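Levwood cable car - worth it or skip?
7 replies - 354 views

tamsinroams
In Levwood for two nights in November, me and my mom. Is the cable car worth the money or is the view just as good from the old fort? She's ok with heights, not ok with lines.

brickyard_lou
Skip it. 21 bucks each and you're up top for what, half an hour. Fort is free and you see the river from there too.

Evby_local
Disagree with Lou. Fort faces the wrong way, you get the river and the parking lots. From the cable car you get the whole bay, Rerkness lighthouse on a clear day. Go late afternoon.

brickyard_lou
"On a clear day" - in November lol. Good luck

Marisol Taipe
We went up last fall. Fog at the bottom, sun at the top, so you never know. Book online, the line at the window was awful. Also the fort is 300 steps and no handrail for the last part, I would not take my mom up that.

tamsinroams
Ooh ok 300 steps is a no. Is there food up top?

Evby_local
There's a cafe, Rampersad's. Soup is good, sandwiches are so so. Seats by the window go fast so one of you grab a table while the other orders.
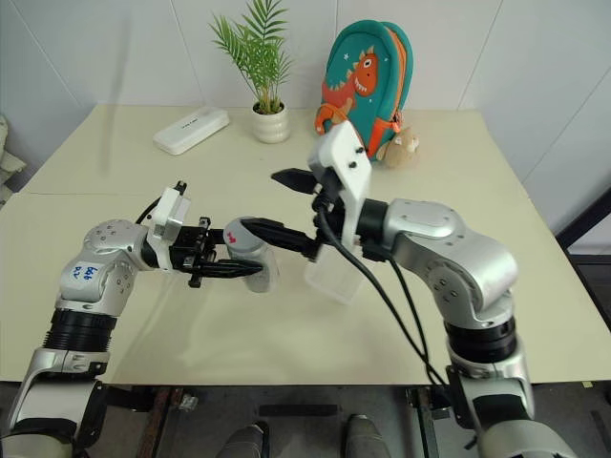
Anyway the last car down is earlier in winter, check the board at the bottom station before you go up. We nearly missed it once and its a long walk down in the dark. Bring gloves too, the deck is windy.

brickyard_lou
Fine, the soup is good. Still not paying 21 for it

tamsinroams
Booked! Going up around 3, fort is out. Thx everyone, even Lou

Share (7)
Contact us | Forum rules | Back to top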